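About Iltetti

We set up and look after two-arm robot cells. That's the whole business. Started in Ruston in a rented unit with a bad roof, moved once, now 2,000 square feet on the Heffernan side of town, better roof. Somebody asked us to write a proper About page so here it is, written between jobs.

Who we are

Small crew. Itzel Maldonado runs the bench and signs off on every cell before it goes back to work. She came from packaging line repair, still keeps her own set of hex keys and does not lend them. The rest of us do wiring, software, fixtures, driving, and the phone. If you call at 7 a.m. you will probably get Itzel. After lunch you get whoever is closest.

What we look after

Mostly pairs of arms that share one table. Sorting, tidying, putting things into bins. The cell we know best is our own, we call it Groron. Two black arms, wood top, everyday stuff to handle. Groron is where we try a fix before we try it on yours. It has been taken apart more than any customer machine and it shows.

Shoes have been on the Groron table a lot lately. Soft things with openings are a good check on a fresh setup - a strap gives a bit, a thick sole doesn't, and a grip that's set too hard or too wide shows up fast. Block tests won't tell you that.

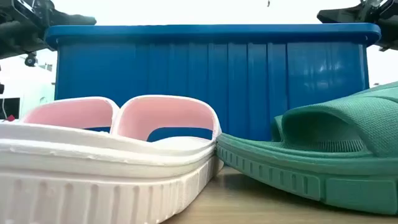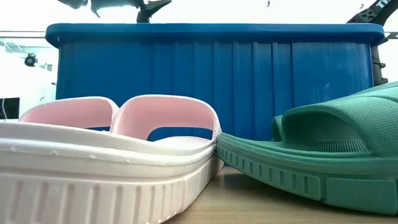 Slides and the blue bin, Groron cell.

How a setup goes

Power off, arms parked. Base bolts first, always. Then we check the cable slack with each arm at full reach, because a cable that looks fine parked can pull tight in the far corner. Then the joints get zeroed one at a time, left arm and then right. Don't do both at once, we have tried.

Next the fingers. Wipe the pads, look for a split edge, close on a feeler gage and write the gap down. Pads get swapped at 900 hours in our shop even if they look OK. Yours may go longer, depends what you pick up. Gritty soles eat pads.

Cameras after that. Lens cloth, check the mount, lock the exposure. Bright wall behind the table is a pain and we usualy end up hanging something or moving a lamp.

Then the bin. Sounds dumb but bin height is half of our service calls. Someone buys a new bin with a taller rim and doesn't change the approach height, and now the wrist clips it every time. Measure to the top of the rim at both ends. Put the number in the log. Tape marks on the table for the corners.

Last thing is a slow run, one hand on the stop. Then a normal run. Then coffee, then another normal run with the arms warmed up. Drift likes to hide untill the second one.

Repairs

Bring it in or we come out. Wrist joints and finger drives we stock. Big shoulder parts we order. Last year we logged 1,070 bench hours and 118 site visits, most of them inside an hour's drive of Ruston. Loose connector is still the most common fault. We charge the short rate for those.

We keep the log for every cell we touch - gaps, heights, zero positions, who did what. You get a copy. Please keep it near the machine and not in the office.

Visiting

Shop is open to customers most mornings. Ring first, the front door sticks and the bell is quiet. Closed the last part of December for our own maintenance, when Groron gets new cables. Parking around back, next to the loading door.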